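Home | Opinion | Archive | About

Keep the dull examples

January 12, 2020

At Vidbridge we argue over which simulated runs to keep for training.
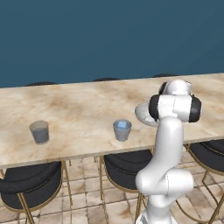
Variety is what I ask for first. Two grey cups on a marble table, one with pale blue inside, make a fair start, but a learner also needs them set close together. In May we kept 12 runs from Haruna, and 8 had the same spacing.

My view is that five different layouts beat a hundred copies. Slow runs should stay in too.
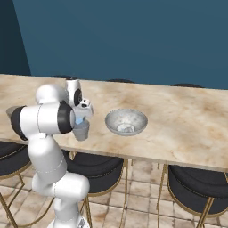 The gripper at a cup, with a bowl to its right.

Cleaning them out saves disk space and teaches less.

6 comments | 5 shares
© Vidbridge | Back to top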